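Moved over to the automation side at Grevari in September, so I'm posting some notes on what changed for the people on the floor. I was on the packing line for 4 years before this. Thread.

**1/** Packing used to be 15 people a shift. Enda, our first automated cell, took over box folding and taping. It does the two standard sizes. Odd sizes still go to the manual bench, and there are more odd sizes than the planners thought.

**2/** No layoffs so far. Three people moved to returns, one went to maintenance, and a few took jobs elsewhere and weren't replaced. I'd call that last part a cut, even if the company doesn't.

**3/** The work that's left at the bench is harder per piece. The easy boxes were where you rested your hands. Now every box that reaches you is one the machine couldn't do. We asked for rotation every 80 minutes and got it after a month of asking.

**4/** Break times changed too. The line used to stop at 10 and everybody went together. Enda doesn't stop, so breaks are staggered and you eat with whoever happens to be off. People bring this up more than they bring up pay.

**5/** The second system, Brimeck, is for folding and bagging soft goods. That one learns from people doing the job with hand-held grippers. So a group of us now spend part of the week showing it how, over and over, in a separate room.

**6/** Pay for those hours is the same as the line rate. I think it should be more. The folding I do there came from years of packing, and once it's recorded it stays with the company. The union rep has this on the list for the next round.

**7/** The grippers change how you work. You can't use your fingertips, so you plan each grab. The first week my forearms hurt more than they ever did on the line. After that it got easier. Newer people pick it up faster because they have fewer habits to drop.
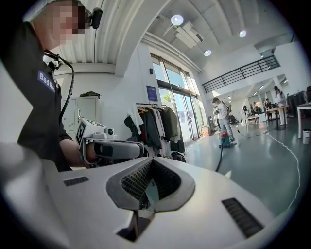

**8/** You also have to slow down. On the line I'd fold a shirt without looking at it. For Brimeck the good takes are the steady ones, and a fast messy one gets thrown out. Some of the best packers I know dislike it for that reason.

**9/** Someone asked whether it can do my old job yet. Flat T-shirts, mostly. Hoodies, no. Anything with a loose drawstring ends up back with a person.

**10/** Next is Ahn, the scheduling software. It decides who goes to which station based on what the machines are behind on. I trust that one the least. We've asked for a lead to be able to override it and are waiting on an answer.

**11/** Will add to this after the Ahn trial starts. If your site has gone through the same thing, I'd like to hear how you handled breaks.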